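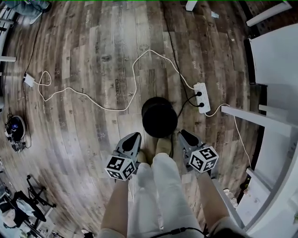 About Raudsepp Piano Service

Raudsepp Piano Service tunes, repairs and rebuilds acoustic pianos for homes, churches, schools and small concert halls. The shop is in Romis, at 114 Grokoren Street, on the ground floor of the old feed store. We also run a training course for new piano technicians every winter.

The company is owned by Jenő Kozma and Lindiwe Botha. They bought it from the Raudsepp family and kept the name, which was already painted on the truck and known to most of the piano teachers in the county.

How the company started

The Raudseppas a family sold sheet music and reed organs before they sold pianos. Tuning was added as a courtesy to people who had bought an instrument from them. Over time the courtesy became the main business, and the sales floor was given over to repair benches. By the time the last of the family was ready to retire, the shop no longer carried new pianos at all.

Jenő had worked there as a technician, mostly on actions and keyboards. Lindiwe came from a school district music department, where she scheduled the tuning of every piano in the district and got tired of waiting for people to call her back. When the shop came up for sale they made an offer together. Jenő took the workshop and Lindiwe took the office, and the split has stayed that way, although Lindiwe now tunes as well.

What we do

Tuning is most of our work. A home piano in regular use should be tuned twice a year, usually a few weeks after the heat goes on in the fall and again after it goes off in the spring. A piano that has been left for a long time may need a pitch raise first. That is a quick, coarse tuning of the whole instrument to bring the strings back up to tension, followed by a fine tuning on the same visit or a later one. We will tell you which before we start.

Regulation is the adjustment of the moving parts between the key and the hammer. If notes fail to repeat, if the touch is uneven, or if soft playing has become difficult, regulation is often the answer. Most uprights can be regulated in the home. For grands we generally take the action back to the shop and return it within the week.

Voicing changes the tone of the piano by working on the hammer felt. Hard, grooved hammers sound bright and thin. We reshape them and needle them until the tone is even from one end of the keyboard to the other. Voicing is a matter of taste, so please plan to be home and play for us while we work.

Rebuilding covers restringing, new pinblocks, soundboard repair, new hammers and dampers, and key tops. We give a written estimate before any rebuilding job and we do not begin until it is signed. Some pianos are not worth the cost of rebuilding. If yours is one of them we will say so in the estimate, and there is no charge for the visit.

We do not refinish cases. The spray booth went out with the old heating system, and the work now goes to a cabinet shop that we trust. We can arrange it and handle the moving at both ends.

The Zarkier bench

People who visit the shop often ask about the long bench under the north windows. It is called the Zarkier bench, after the cabinetmaker who built it for the Raudsepps. It holds a full grand action with room on both sides for tools, and the top has a shallow lip that stops center pins from rolling onto the floor. We have copied it twice for the training room, and we will give the plans to any working technician who asks for them.

Training course

The course starts in February and is taught in the room behind the workshop. We take 4 students at a time. That is the number of practice pianos we can keep in good order, and it leaves enough of Jenő's time for each person.

No musical training is required. It helps to be able to play a scale and a few chords, but several good technicians we have trained do not play beyond that. You do need patience, fair hearing and steady hands. Students spend the first part of the course on setting pins and muting strings, then move on to hearing beats and setting a temperament. Action work comes in the second half.

Tuition includes the use of shop tools. Students should buy their own tuning lever and mutes before the first class, and we send a list of what to look for. Please do not buy a full kit online before you have seen the list. Many of the kits include tools you will never use and a lever you will soon want to replace.

The course alone will not make you a finished tuner. After it ends, students may come in and use the practice pianos in the evenings until the next group begins. Most who go on to do this for a living have tuned a great many pianos for friends and relatives first.

School and church accounts

We look after pianos in schools, churches and community halls throughout the Romis area. Each account has a record for every instrument, with the pitch as we found it, the work done, and anything that should be watched. The record belongs to you, and you can ask for a copy at any time.

For larger accounts we work during school breaks so that practice rooms are quiet and nobody has to give up a lesson. Requests for summer work should reach Lindiwe before the end of spring term.

Prices and travel

A standard tuning is $199, including minor repairs that can be done in the same visit. Pitch raises are extra. There is no travel charge inside the county. Outside it we charge by the mile and try to group visits together, so if your neighbor also has a piano, ask them whether it is due.

Rebuilding prices depend on the instrument. A full restringing and new action can take up to 600 hours of shop time on a large grand, and we schedule those jobs well ahead.

Before we come

Please clear the top of the piano, including picture frames and lamps. Turn off dishwashers, fans and televisions in nearby rooms. If you have noticed a buzz or a sticking key, write down which note it is and when it happens. A piece of tape on the key works too.

Contact

The office is open from 8:30 a.m. and closes at 4:30 p.m. If you get the answering machine, leave your name, your street and the kind of piano you have. Lindiwe returns calls in the afternoon. Visitors to the workshop are welcome, but call first so that somebody is there to let you in. Parking is behind the building, and the customer entrance is the green door on the alley side.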